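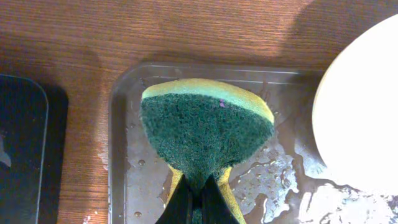 Gasar, commenting on an earlier version of this entry, wrote that a sponge should be thrown out the moment it smells, and that no amount of boiling will bring it back. Most household advice agrees with the first part. The second is still argued over, and boiling remains a common habit in many kitchens.

Reading time: 3 minutes

A kitchen sponge is a block of porous material used with water and detergent for washing dishes, pans and work surfaces. The word first meant the soft skeleton of a sea animal, which people have used for bathing and cleaning since ancient times. Most sponges sold for kitchen use today are man-made.

Materials

The two main materials are cellulose and polyurethane foam. Cellulose sponge is made from wood pulp. It soaks up a lot of water, swells when wet and goes stiff when left to dry. Polyurethane foam is lighter, stays soft when dry and holds less water. Foam can be made in almost any colour, though yellow is very common.

Many sponges have a scouring pad glued or heat-bonded to one face. The pad is usually a mat of nylon or polyester fibres coated with resin and fine abrasive grains. Green is the usual colour for a general-purpose pad. White or blue often marks a milder one, but makers do not all follow the same code, and the packet is the better guide.

Use

The soft side is used for glasses, plates and painted or coated surfaces. The rough side is meant for baked-on food, oven shelves and uncoated steel. It can leave fine scratches on non-stick pans, clear plastic, polished metal and some worktops. Cast iron may be scrubbed with it, although hard scrubbing wears away the seasoning.

Hygiene

A used sponge stays damp for a long time and traps bits of food, so bacteria grow in it easily. Most are harmless. Germs from raw meat or poultry can be carried to other surfaces, and paper towels or a cloth that goes straight into a hot wash are often advised for those spills.

Rinsing, wringing out and drying in open air slow the growth down. Common ways of cleaning a sponge include a hot dishwasher cycle, a soak in diluted bleach and heating in a microwave oven. A sponge must be soaking wet before it is microwaved, as a dry one can catch fire, and sponges containing metal must never be heated this way. None of these methods removes all bacteria. Advice on replacement varies, with a week or two often suggested for a sponge in daily use.

Disposal

Plain cellulose will rot in a compost heap. Foam and nylon will not, and a sponge that joins the two kinds of material is hard to recycle. It normally goes in the general rubbish. Worn foam and scouring pads also shed small bits of plastic into waste water.

Alternatives include washing-up brushes, cotton dishcloths, loofah and thin cellulose cloths. Brushes tend to dry faster than sponges.

This site uses cookies. By continuing to browse you agree to our use of cookies.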